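4.2 Round things on wire racks

Figure 4. Mesh ball over the back part of a wire rack, marbled tabletop.

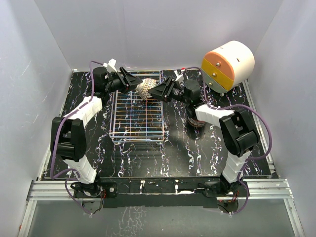 One respondent in Mundthorpe wrote that she had never thought of a rack as having a shape until she tried to set something round on it, and that after a week of filling in our diary she could think of little else. We were delighted by this answer, and we heard versions of it in every part of the sample. Racks are made with edges in mind. A plate has a rim, a lid has a rim, even a spoon has a long side to lean on. A ball has none of these, and where it ends up depends on the gaps between the wires and on what is already sitting next to it.

The Drondovwood inventory lists 935 small kitchen and table objects, sorted by outline before they were sorted by use. That order matters a great deal for this section. Had we started with use, the round things would have been spread over tea, baking, cleaning and decoration, and we would have missed how much they share. Grouped by outline, they turned out to be the most talked-about objects in the whole study! People had opinions on them, and the opinions were long.

Mesh balls like the one in Figure 4 are a lovely case. The surface is a net, so it has some bite, and a thin wire can catch in it in a way that it never could on glass or glazed clay. Several diaries describe this catch with real pleasure ("it sort of clicks in and stays"), while others complain about the same thing when lifting the ball off again, as the rack comes up with it. Both remarks fit what we saw in the Zandton kitchens, where the lighter racks had no rubber feet and slid easily on a smooth counter.

We asked each home to note three spots on its rack: the front, the middle and the back. For flat and long objects the front was the clear favorite. Round objects drifted to the back. The diaries give two kinds of account for this. Some writers say that the back is where there is something to stop a roll, such as a wall, a taller rail or a row of mugs. Others simply put the flat things down first and gave the round ones whatever was left. We can't separate the two with diaries alone, and we would love to see someone try it with a rack that is filled in a set order.

The pattern of the surface underneath came up more often than we expected. On a plain white counter a pale object is easy to lose, and on a busy one the wires of the rack can be hard to follow by eye. A dark top with light veins, as in Figure 4, sits somewhere in between. The Menon coding sheet had no field for this at first. We added one in April, after 9 homes had brought it up on their own, and went back through the earlier diaries by hand.

A note on size. Nothing in this group weighed more than 800 grams, and the mesh objects were far lighter than that. Heavier round things, such as mixing bowls turned upside down, behave more like lids and are treated with them in Section 4.3. The one open question is the sieve with a deep, rounded basket, which our two coders placed differently each time it came up. We have left it in both groups and marked it in the tables.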